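Falska port: terminal lease goes to Clindico, finally

29 May 2026

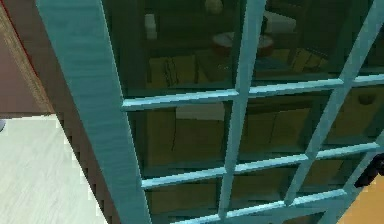
So the signature is done. Clindico gets the north terminal at Falska for 29 years, with an option to extend that both sides are being coy about. We wrote in February that the deal was stuck on dredging costs. It was. The port authority now pays for the outer channel, Clindico pays for everything inside the breakwater, and the bit in the middle gets split. How exactly, we haven't seen. The annex isn't public yet.

What's in it, quickly:

Quay extended by 1000 feet, eastward, over the old fish landing. Two new cranes in the first phase, more if volumes hold up. Rail spur to Drastska rebuilt – single track, no wires for now. Cold storage on the Wei lot, which has been sitting behind a fence for years while two agencies argued over who owned the drains.

The authority keeps the ferry berths. This was the big fear among the island operators and they got it in writing, berth numbers and all. Summer timetable not affected. Winter one they're "looking at", whatever that means.

Jobs: the company says 2000 during construction. Permanent number is a lot smaller, 50 new positions in year one, and the dock union has already said it wants thsoe filled from the existing casual list. Expect noise on that. The union hasn't called anything yet but its meeting notice went up the same afternoon as the signing.

Rent is the part we'd push on. Fixed fee plus a share of throughput, with the share only kicking in above a threshold. Set the threshold high enough and the port sees the flat fee and nothing else. City hall says the figure is commercialy sensitive. The council's budget office has it, so someone should ask.

Also worth watching – trucks. Until the Drastska line reopens, every container goes out through the harbor road, past the market and the school. The traffic study attached to the plan uses counts from before the bypass closed. Residents have asked for a night limit. No answer so far.

Environmental sign-off for the quay is still pending, so no piling before that. Clindico wants to start with the Wei lot in the meantime, where it only needs a demolition permit.

More when the annex is out. If you've got a copy, you know where to send it.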